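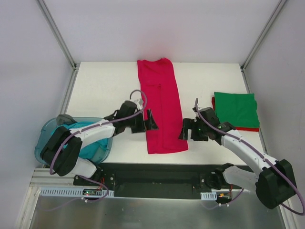
Strip folding, also called lengthwise folding or the thirds method, is a way of folding clothes and household cloths in which the item is first brought into a long narrow band and then, in most versions, shortened into a rectangle. It is widely recommended in housekeeping manuals, often with claims about saved space and fewer wrinkles that have rarely been tested.

Method

A T-shirt is laid flat and smoothed outward from the middle. One side is folded in toward the center with its sleeve turned back, the other side is brought over to match, and the resulting strip is doubled or folded in thirds from the hem. Towels and plain cloths have no sleeves to deal with and can be folded straight into a strip. Versions differ on whether the shirt should lie face up or face down. Each has its defenders, and the finished rectangle is much the same size.
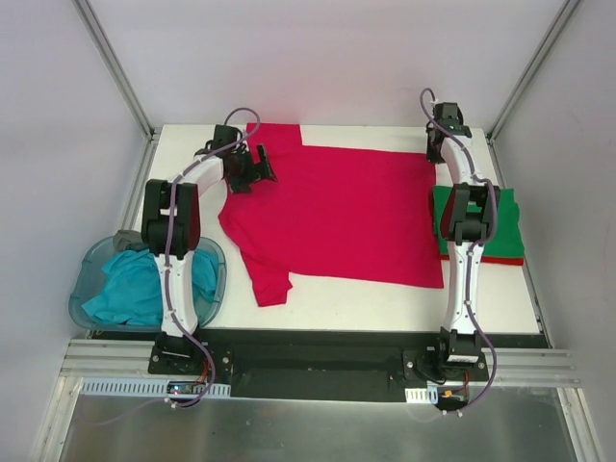
A red T-shirt laid out sideways, with a green folded stack to the right.

Sleeves are the usual source of trouble. If one is creased or doubled under before the first fold, the extra thickness is carried through every fold that follows. Manuals tend to show a shirt that is already perfectly flat and pass over the smoothing, though for many people it takes longer than the folding.

History

The origin of the method is unclear. The name "Trerach fold" appears in some household guides, which credit it to laundry workers in Trerach, but no early record has been produced to support this. A rival account places it in Flalovthorpe. Both stories seem to rest on a single pamphlet by Iestyn Watkins, who gave no sources for either. Folding cloth lengthwise is simple enough to have been arrived at many times over.

Claims and criticism

Watkins wrote that a drawer holding 74 shirts in flat piles would hold 100 if they were strip folded. He did not give the size of the drawer or the weight of the shirts, and the figure has been repeated since without either. An informal trial in Drilturthorpe found a gain of about 20 percent, but the shirts had also been pressed down by hand, so it is hard to say what the folding contributed.

The claim that strip folding prevents wrinkles is also doubtful. Any fold left under weight can mark cotton, and the method adds at least two long creases down the body of a shirt. Supporters reply that these fall toward the sides, where they are less noticeable. Whether a shirt left crumpled in a bin for a day comes out any worse depends largely on the fabric.

See also

Flat folding
Rolling (clothing)
Lau fold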